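Pedach Dental Clinic to Offer Free Sealants for Second Graders

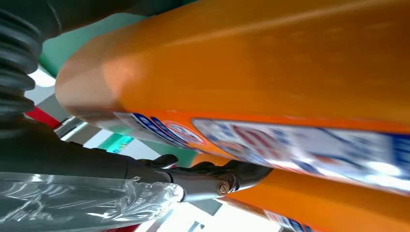 June 28, 2022

Children entering second grade in Pedach will be able to get dental sealants at no cost starting in September, the town's public dental clinic announced.

Sealants are thin coatings painted onto the chewing surfaces of the back teeth. They fill in the grooves where food tends to collect and where a toothbrush often can't reach. The visit takes less than an hour and does not involve drilling or shots.

The clinic on Nedeljković Street has set aside 82 appointments for the first month. Children who still need a visit after that will be booked through the winter, said Palesa Mabuza, the clinic's lead hygienist.

"First permanent molars come in at six or seven, way in the back, and a lot of parents don't notice them," Mabuza said. "By the time there's a toothache, we're talking about a filling."

The clinic saw 3,401 patients under age 18 last year. Fillings in the back teeth were the most common treatment in that group, according to its annual report.

Funding comes from a grant by the Plorkska Fund, which will pay for the program for 2 years. The money also covers a second dental chair and a part-time assistant.

Dr. Aivar Kütt, who runs the clinic, said sealants do not replace brushing or regular checkups. Children in the program will be called back after a year to see whether the coating has chipped or worn — if it has, it will be repaired free of charge.

Parents can sign up at the clinic's front desk or through their child's school office. A signed consent form is required, but proof of insurance is not.

Recent items
Flelik Pharmacy Extends Evening Hours
School Nurses to Get New Vision Screening Kits
Water Fluoride Levels: Town Posts Spring Results
Pedach Clinic Parking Lot to Be Repaved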